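Proyecto de asignatura: reordenar el rincón de aperitivos de la sala común
Grupo Skirnel — memoria final, entregada en abril

1. De qué va

La sala común de la residencia Tedport tiene un rincón para picar algo entre clases. Problema: todo acaba encima de la encimera. Bolsas abiertas, bolsas cerradas, revistas, vasos. Nuestro encargo era proponer un sistema barato para tener los aperitivos a la vista y la superficie despejada. Presupuesto máximo, 400 coronas de la caja del curso. Nada de obra, nada de taladrar.

Empezamos con una encuesta corta. 266 respuestas, más de las que esperabamos. Lo que más se repite: "no sé qué hay", "no sé qué es de quién", "las patatas están rotas".
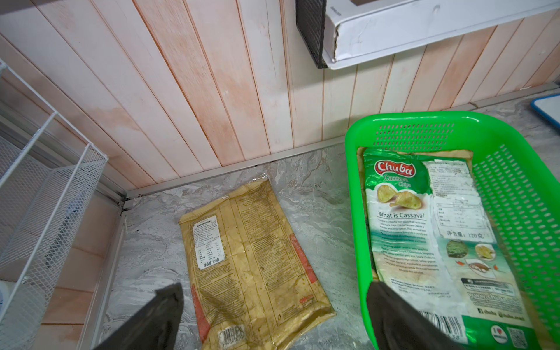
La encimera fue lo primero que medimos, y también lo primero que discutimos. Unos querían forrarla, otros dejarla tal cual. Se quedó tal cual. Lo que sí fijamos es una norma: lo que no esté en la cesta verde no tiene sitio. Una bolsa de 150 g tumbada al lado de la cesta, arrugada y con manchas, ocupa superficie y encima no invita a cogerla. De ahí salió el criterio de clasificación (ver punto 2).

2. Clasificación

Probamos tres maneras de separar — por sabor, por tamaño, por fecha. Por sabor era un lío, los de yuca ya vienen en varios y nadie se ponía de acuerdo en si barbacoa es picante o no. Por tamaño funcionaba mejor pero dejaba huecos raros. Por fecha es lo que hacen en Akix, el almacén que visitamos un jueves, y lo que adoptamos: lo que caduca antes, delante. Las cosas planas (libros, cajas finas) van arriba, a los estantes de pared. Nunca en la cesta.

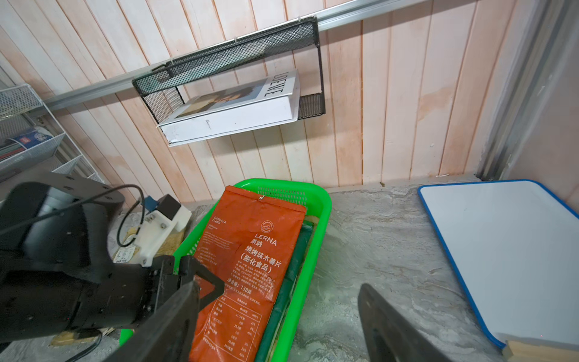 ¿Por qué una cesta abierta y no una caja con tapa?
Con tapa la gente deja la bolsa encima de la tapa. Lo vimos en la primera semana de prueba con la caja Baert, que además costaba 200 coronas, la mitad del presupuesto. La cesta abierta se llena, se ve que está llena y ahí se para.

3. Prueba

Dos semanas con la norma puesta en un cartel. Apuntamos cada vez que alguien cogía o devolvía algo, en una hoja pegada junto a la puerta. Salieron 1,374 anotaciones, algunas repetidas seguro, no las limpiamos todas por falta de tiempo. Por las mañanas se respeta casi siempre. A partir de las 22:00 bastante menos.

Lo de las etiquetas hay que repetirlo. Las hicimos demasiado pequeñas y con celo, se despegaban.
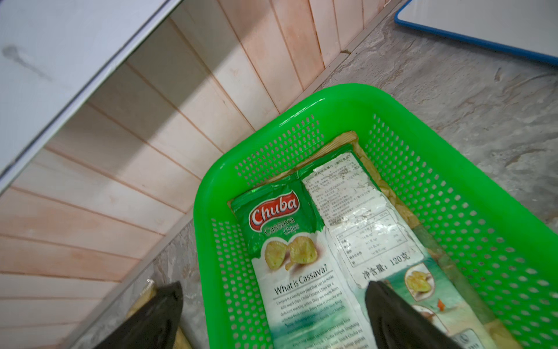
Para la segunda versión usaríamos etiquetas grandes, plastificadas, una por bolsa abierta con las iniciales y el día. Y pinzas. Pedimos pinzas y no llegaron, asi que ese apartado queda sin datos.

4. Pendiente

— Decidir quién repone y cada cuánto.
— Pasar la hoja de anotaciones a limpio.
— Una segunda cesta, si sobra dinero. La encuesta la pedía para dulces.
— Repetir la encuesta a final de curso con las mismas preguntas.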